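主题：Re: [采集组] 双手递盘子那批数据，到底留不留
发件人：Gemma Guerra
日期：2023年11月25日

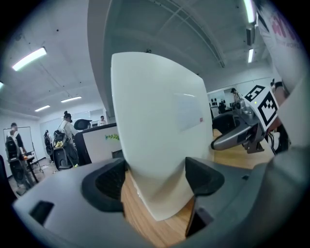

先回老谭的问题，再说别的。他的原信我截了一段，免得有人像上次那样，回了三轮才发现两边说的是两个任务。

> 各位，
> 我把 Juton 上“白盘子”这个任务的示范过了一遍，总共 1483 条。其中 117 条我标了“存疑”，主要是三种情况：一是夹住以后在半空停了很久，不知道操作的人在想什么；二是两只夹爪碰到了一起；三是盘子把腕部相机的视野挡掉一大块，后面什么都看不清。
> 我的意见是全部删掉。数据少一点没关系，干净要紧。Cestia 那边下个版本等着用，麻烦尽快给个话。
> 另外，谁能解释一下为什么同一个任务有 14 种文件夹命名？
> 老谭

老谭，命名的事我先认领一半。另一半请各位摸着良心自己认领。

至于删不删，我的看法是三种情况分开处理。

停顿的那些，建议剪，别删。我挑着看了一些，停顿多半出在夹住之后、另一只手靠过来之前。人在这个时候犹豫是很正常的，盘子是弯的，立起来又高，握着夹爪的手感跟用手指捏完全是两回事。可是模型不懂什么叫犹豫，它只会认真学到“此处应当发呆”。去年我们就养出过一个特别会发呆的策略，演示那天它举着东西沉思了半分钟，来访的客人还以为是网络不好。所以停顿超过 2 秒的，把中间剪短，前后的动作留着，时间戳记得重新对齐。上次有人剪完没对齐，左手比右手早到了未来。

两只夹爪相碰的，要看碰完以后怎么样。轻轻蹭一下然后自己调回来的，请务必留下。这是整批数据里最值钱的部分，我们平时求着大家录“出错以后怎么救”，大家都录得像舞台表演，错得很有分寸，救得很有风度。真正不小心碰上的反而自然。碰完定位就飘了的那种，轨迹已经不可信，删，不用心疼。判断办法也简单：把两边的轨迹叠起来回放，如果有一只夹爪忽然钻到桌面底下去，那就是飘了，除非你们组的桌子有我不知道的功能。

视野被挡的，我反对删。盘子夹在两片指垫中间，立在镜头前面，挡住东西是这个任务的本来面目。部署的时候相机还装在同一个位置，盘子也不会因为我们训练集收拾得干净就变透明。把遮挡的样本全删了，等于让模型在一个从来没有盘子的世界里学习递盘子。我能接受的底线是：另一只夹爪上的标记块如果整段都看不到，单独打一个标签，训练时可以调权重，但文件要在。

顺便说说背景。有人私下问我，后面有人走来走去，天花板上的灯又亮成那样，要不要拉块布挡起来。我的意见是不用。Pruketlow 那套旧数据就是在布前面录的，灰得像证件照，结果换一个房间就不认识自己的手了。办公室就办公室，该走动的照常走动。唯一的要求是别凑到桌边来指挥操作的人，“往左一点”这种话，模型听不见，操作的人听见了会手抖。

还有几件小事，写在一起：

录之前看一眼指垫。磨平了就换，换完在记录表里写一笔。上一批有半天的数据滑得厉害，我查了很久的算法，最后查到的是橡胶。

线理好。线在桌上拖来拖去，回放时看着像第三个参与者。

每条示范录完当场标成功或失败，不要攒到下班。下班前标的成功率总是特别高，我理解大家想回家的心情，可 Tjoa 的评测脚本不理解。

失败的也要交。请不要再把失败的挪到名叫“新建文件夹”的文件夹里，我们现在有好几个“新建文件夹”，里面各有各的伤心事。

不要连着录太久。录到后来每一条都一模一样，动作是熟了，多样性也没了。换个起始角度，左右手换着先动，或者干脆换个人。

命名从今天起统一成“任务_操作员_日期_序号”，全部小写，不要空格，不要“最终版”，更不要“最终版2”。旧的我来写脚本改，改之前会备份，改坏了也是我请客。

老谭，你那份存疑清单能不能再加一列，写明是哪一种情况？有了这一列，我可以先把停顿的剪出来给你看效果。至于 Cestia 的版本，我去跟他们说，先用没争议的那部分跑，剩下的一月份再并进去。他们要是不高兴，就让他们来录一个下午，机位和盘子都现成。

对第二类的判断标准有意见的，请直接回在列表里，别单独发我。单独发我的后果就是我同意了你，又同意了跟你意见相反的那位，然后两个人一起来找我。

Gemma

--
采集组邮件列表
退订请回复“退订”，不要回复“收到”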